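Pornata hand grippers: home build guide

Section 4. First folding session

By now you should have a matched pair of grippers, both charged, both showing green. Well done! Getting the second one to behave like the first is the fiddliest part of the whole build, and everything from here on is much more fun. Set aside an hour for this section and pick a soft, flat surface at about knee height. A bed is ideal.
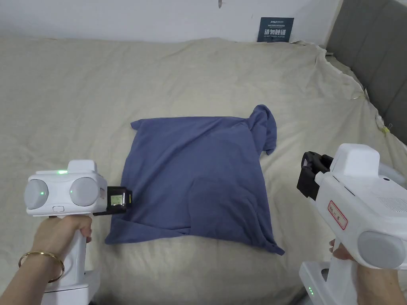 Words and testing: Aldo Messina, Jemstead shared workshop
Revised in May

4.1 Getting ready

1. Pull the sheet fairly smooth. A few wrinkles are fine, and the fingers cope with them better than you'd expect.
2. Choose one plain T-shirt and one small towel. Leave anything with buttons for section 6.
3. Hold one gripper in each hand by the upright handle, thumbs relaxed.
4. Open and close both sets of jaws 12 times. They should move freely all the way, with no clicking.

Note: if one side feels stiffer, go back to 3.5 and slacken the finger screws by a quarter turn. Don't force it.

CAUTION: keep your own fingers, hair and loose cords away from the jaws while they are closing.

4.2 Recording a T-shirt fold

1. Lay the shirt flat, neck away from you.
2. Start recording on both grippers and wait for 13 seconds before you touch the cloth. The Ploltby software uses this still patch to line up the two sides.
3. Fold one side in, then the other, then bring the hem up. Move at the speed of somebody who has all evening.
4. Let go with both hands, lift clear, and stop recording.

Your first folds will be lumpy. Keep them! Sleeves that spring back up and corners that wander off are really useful later, when you want the arm to learn how to tidy up after itself. I saved 30 takes on my first evening and binned only the ones where I'd forgotten to press record.

4.3 Picking up a towel

1. Drop the towel in a heap.
2. Come down from above with the jaws open and pinch a small fold. A grip near an edge works best. 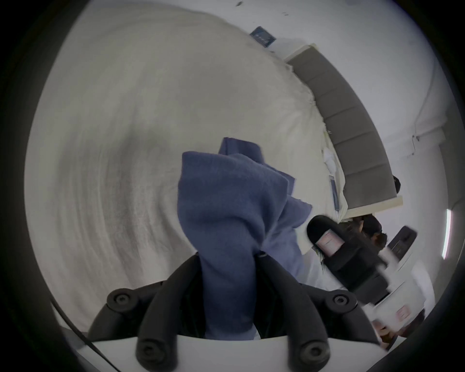

3. Lift slowly until the cloth hangs free, hold it there, then set it down somewhere else on the bed.
4. Change hands and do it again. Aim for 40 lifts in all, with a rest whenever your wrists ask for one.

Note: thick towels can creep out of the tips. Aldo Barbieri (yes, there are two Aldos at Jemstead) glues a strip of Fairclough rubber matting inside each finger, and it grips beautifully. Let the glue set overnight.

4.4 Finishing up

1. Copy both recordings to the same folder before switching off.
2. Wipe lint from the finger joints with a dry brush.
3. Put the grippers back on charge, jaws open.

Go on to section 5 to play your recordings back.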